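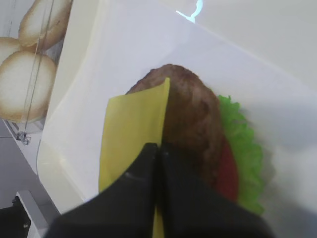

Parts Counter and Warehouse Help Wanted at Brekar Truck & Tractor Salvage

Hi there, and thanks for stopping by the jobs page! I run Brekar, a family-size yard that sells used and rebuilt parts for older farm trucks and tractors, and I need one more person to split their week between the front counter and the warehouse. If you know a bell housing from a brake drum, or you're willing to learn fast, please keep reading.

What you'd be doing

Mornings are mostly phones. People call wanting a steering box for a truck that's been in the barn since their dad parked it, and half the time they don't know the year. You'd talk them through finding the casting number, check our shelves, and give them a price. I'll teach you the numbers (there's a fat binder, and it's better than the computer).

After lunch you'd pull orders, clean up parts, take photos for the website, and box things for the freight pickup at 4:30. We bought out the old Jistau warehouse last spring and I still have 873 bins from there that need to be opened, sorted and tagged. Some of it is great stuff - new old stock water pumps still in the grease paper! Some of it is bolts.

What I'm looking for

You can lift 50 pounds and drive a forklift, or you'll let me get you certified
You have a regular driver's license (we make parts runs to Onness twice a month)
You write neatly on a tag
You're okay telling a customer we don't have it, and then calling Triantafyllou Machine to see if they can make one
You don't mind dogs. We have two and they go where they like

Shop experience is a plus but I've hired out of a bakery and a shoe store before and both worked out fine. If you've pulled apart an engine in your own garage, tell me about it, even if it never went back together.

Hours and pay

Full time, 7:30 to 4:30 with an hour for lunch, and one Saturday morning a month during planting season. Pay depends on what you already know and we'll settle on it before you start, in writing. You get 6 paid holidays plus vacation, a $300 boot and tool allowance when you start, and another $400 toward tools after your first year. Parts for your own projects are at my cost, so yes, your old pickup is welcome out back.

How to apply

Skip the fancy resume. Send me a page or so using the contact form, tell me where you've worked, what you drive, and when you could start. Put "counter job" in the subject line or it'll land in with the parts requests. You can also come by the yard any time before noon and ask for me at the counter. I'd like to have somebody in place by March, and I'll write back to everyone who applies.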